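Hendum Hall kitchen and meeting room – monthly fire and safety walk-round

Exit lights: pass. Both lit, one humming.
Extinguishers: 2 checked, 2 in date. The one by the stove still has a dish towel hung on it. Please use the hook.
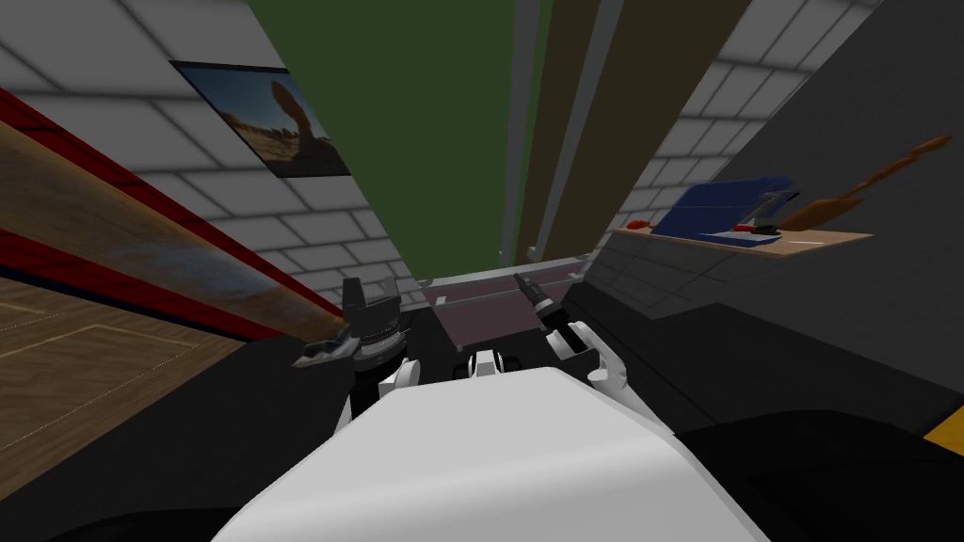

Who signs off on the extinguisher tags?
The key holder on duty, in ink.

Smoke alarm, hallway: pass, and loud enough for the whole street.
Space heater: fail. Rated 2000 watts and plugged into a power strip – again.
Back door: sticks. Opens on the second shove.

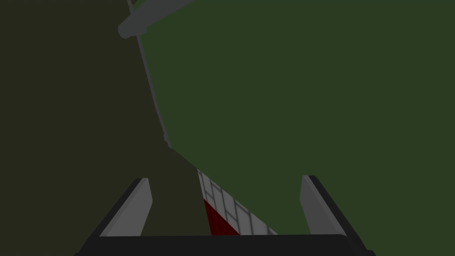 Pruka, December

Heater unplugged and tagged. Door still sticks. Next check Thursday, 7 p.m.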